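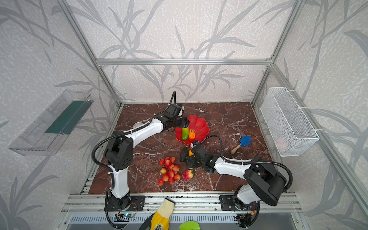 Shared workshop in Clirkville gets its two-arm table running

Home News Makers Events Classifieds Contact

2022-12-01

CLIRKVILLE — The two-arm table at the Westerberg workshop is up and working, or working enough to show people. Members have been at it since March. It picks up fruit. It puts fruit on a plate. That took most of a year and everybody involved seems fine with that.

The build is called Fora. Two white-and-black arms, bolted on black plates to the front rail of an aluminum extrusion frame, with a gripper on each. Marble-look top, reddish brown. Bamboo-leaf wallpaper on the walls, gray on pale gray. The job right now is plate loading: cucumber, mandarin, strawberries, an apple, all going to a red plate shaped like a flower. The left arm has the cucumber. The right one works low, down by the strawberries.

Budget for the whole thing was set at 500 dollars, not counting the arms, which the workshop already had from an older project that never got finished. Final spend, 495. Most of that went on extrusion and brackets. The wallpaper was a leftover roll and cost nothing. Someone gave the wire basket that is zip-tied up on the right side, and the clear tray on the left wall came out of a store display.

Frame first. The rails were cut on the Virnitz saw at the back of the shop, and the first set came out wrong, one post a hair short, so the crossbar at the back sat crooked and the walls wouldn't close up. Recut. Went together in an evening after that. Members say the front rail is the one that matters. Both arms hang their weight on it, and early on it had too few bolts and you could see the whole edge dip when an arm reached out to the middle. More bolts, a second rail under it, no more dip. Anybody copying this should start there.

Then cables. The black corrugated tube running up each arm was not in the plan. The original wiring was loose, tied every few inches, and it snagged on the gripper twice in one night and pulled a connector clean out the second time. The tube needs slack, more than looks right. Leave a big loop over the top so the wrist can turn all the way. The loops are ugly and a couple of members want them tucked in. They are staying for now.

Boards are down under the front rail, one near the foot of each arm, by the vent grille. Easy to get at. Also easy to drop a screw on, so there is talk of a cover. Blue light on the left board means it has power and thats all it means, new members keep asking.

Why strawberries? Small, uneven, and they come in a pile. A cucumber is simple if you grab it straight up and down, and the arm does OK with that. A pile is a different story. The gripper goes for one and shoves the one next to it. Out of 70 tries logged last month on the small stuff, the notes on the wall board list a lot of nudges and drops and not so many clean picks. The workshop did not want to give a rate yet. They said to come back after the new finger pads are on.

The pads are the next job. The fingers now are hard, black and angular, good on tools, not so good on round things. A softer pad has been cast in a mold made at the shop and the first pair tore at the screw hole. A thicker pair is curing. There is also a toy garden shovel on the table, blue blade and a light wood handle, and that one is meant for later: hand it from one arm to the other without putting it down. So far the two arms mostly stay out of each others way, each with its own half of the table and the plate in the middle.

On safety, the house rule is gloves on for anyone reaching in at the front edge and 2 people in the room whenever the arms have power. One of them stays by the switch. The switch is a big one, mounted on the bench leg, and it gets tested at the start of every session. No kids at the front rail. Kids can watch from the side bench, where there is a step.

The control code is homemade and a bit of a patchwork. One member wrote the motion part, another wrote the part that decides which arm goes, and the two halves were started in different winters. It runs. There is a long list of fixes taped by the door. Top of the list: the right arm sometimes stops above the table and waits for a signal that was already sent. The fix most people use is to restart it.

Anyone who wants to see it can come by during open bench hours at Westerberg, side entrance, ring twice. Free, but there is a jar for the pad material. If you have short pieces of extrusion laying around, bring them, any length, the workshop wants to add a shelf over the back wall and move the spare tools off the floor. Also wanted: a quiet fan for the boards, and someone who knows how to sew, for a dust cover that fits over both arms without catching on the tubes.

A write-up with the cut list is promised for the workshop's own page. The drawings exist but on paper, and some of the measurements are from before the recut, so ask before you use them. The bolt spacing on the front rail is the one number they would hand out now, and it is written in marker on the rail itself, on the underside.

Parking is tight on that street — use the lot behind the feed store. The workshop is closed for floor painting part of next week, hours will be posted on the door.

We use cookies to remember your settings and count visits. By staying on this site you agree. Accept Settings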